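Item 3589

The bin came up from the stores at Custorthorpe with the rest of the Andrade house, on a sheet headed Contents, Kitchen and Upper Landing. It was entered as one storage bin, white, plastic, with handles. Bukola Wike read the entry twice and struck out "storage".

"It may have stored something," said Mulugeta Mamo.

"Then write down what."

He could not, so the word stayed struck out. The procedure required a condition note before anything else, and the condition note began with the walls. He wrote: walls smooth, corners rounded, handle openings oval, with a raised lip. He left a space for damage and went to find a better pen.

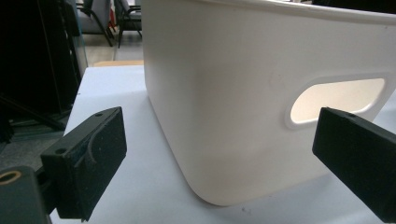
Rosemarie Görtz
Short fiction, Clela, August number

When he came back Wike had turned to the next sheet. It was the statement of the daughter, taken by telephone and typed with wide margins. The daughter wanted one thing from the house. She described it as the white tub that was always by the back door. There were 2 white tubs on the inventory. The other had gone to Odair Brito, a cousin, who had signed for it in the spring and had not answered a letter.

"Does she say what was kept in it?" Mamo asked.

"Shoes, until she was nine. After that, potatoes. After her mother died, post."

He looked at the space he had left for damage. Potatoes would leave soil in the corners, and soil could be washed out. Post would leave nothing. He wrote "none recorded" and initialled it.

The rule for disputed items under a value of 3000 was that they be examined on a clear surface by one officer while a second kept the record. The value of the bin had been put at nil. Wike said that nil was under 3000 and the rule applied. Mamo cleared the table of the Grukura folders and a cup, and set the bin down towards the left, where he preferred to start.

"Contents," said Wike.

"Empty."

"Labels."

"One on the outside, under the handle. Small and grey."

"Stickers."

He leaned over. "One. Inside, at the corner. Yellow-green."

She turned back a page of the daughter's statement, then forward again. The procedure did not allow the recording officer to prompt, and she was careful about it. She held her pen above the line and waited for him to add something. A door closed further along the corridor — the four o'clock collection, going out early. 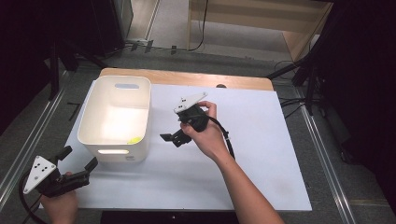
The bin on the table, handles front and back.

"Is there writing on the sticker?" she asked at last.

"I'm not putting any down."

"She says there was a sticker. She says she put it there herself and was told off for it."

"What colour?"

"She doesn't say."

Mamo sat down. He had released pianos on less, and once a greenhouse. He drew the form towards him and found the box marked Basis of Identification, which was too small, as it was on every form they had been sent since the spring. He wrote "sticker, inner corner" and then, under it, "see statement".

Wike countersigned. In the column for description she considered the word she had struck out, and wrote "for shoes, potatoes, post" above the line in small capitals. She asked him to ring the daughter before the office shut, and to find out whether she would collect it or wanted it sent.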